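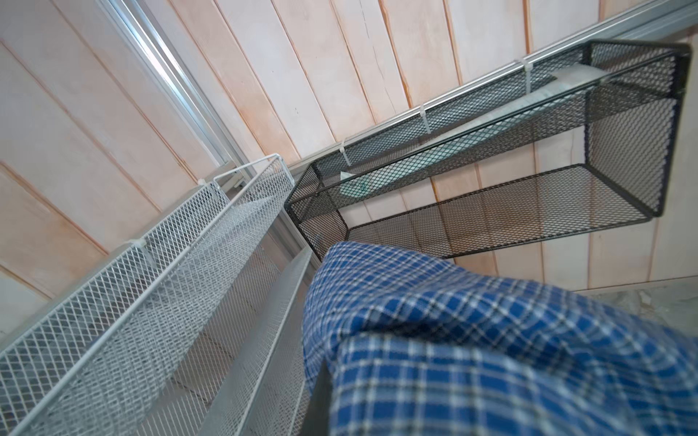 ## Sesión 4. Recogida de demostraciones con tela

Material de apoyo para la práctica con el puesto Watitz. Léase antes de entrar al laboratorio; el guion de la sesión 3 (calibración de la muñeca) se da por hecho.

### Tarea

El brazo sostiene un paño azul de cuadros y debe dejarlo en una de las dos cestas de malla, la negra o la blanca. Las cestas van sujetas con bridas y no se mueven entre episodios. Si una brida cede, se para la sesión y se avisa a Sushil Negi.

La tela da más trabajo que los bloques de la sesión 2. No tiene una pose única, tapa parte del dedo de la pinza y ocupa mucha imagen en la cámara de muñeca. Además, la malla deja ver los paneles de madera a través de las paredes de la cesta, y los modelos entrenados con pocos ejemplos confunden el borde con el fondo.

### Cuántos episodios

Cada grupo graba 400. Con los grupos de este curso y lo que ya hay en Osden se llega a 3000, que es el conjunto que usaremos en agosto.

### Procedimiento

1. Arrugar el paño de forma distinta antes de cada episodio. No doblarlo.
2. Elegir la cesta según la lista sorteada, nunca a ojo.
3. Teleoperar a velocidad constante. Las pausas largas se aprenden igual que los movimientos.
4. Soltar solo cuando el paño haya pasado por encima del borde.
5. Etiquetar: `ok`, `fallo` o `dudoso`.

Los fallos se guardan. Un episodio en el que el paño se engancha en la malla sirve para entrenar el detector de éxito, aunque quede fuera de la política.

### Errores frecuentes

- Empezar siempre desde la misma altura.
- Recolocar el paño con la mano sin cortar la grabación.
- Superar los 600 pasos por episodio. Kaushik los recorta al importar y se pierde el final.

### Entrega

Carpeta comprimida y hoja de etiquetas, un solo envío por grupo.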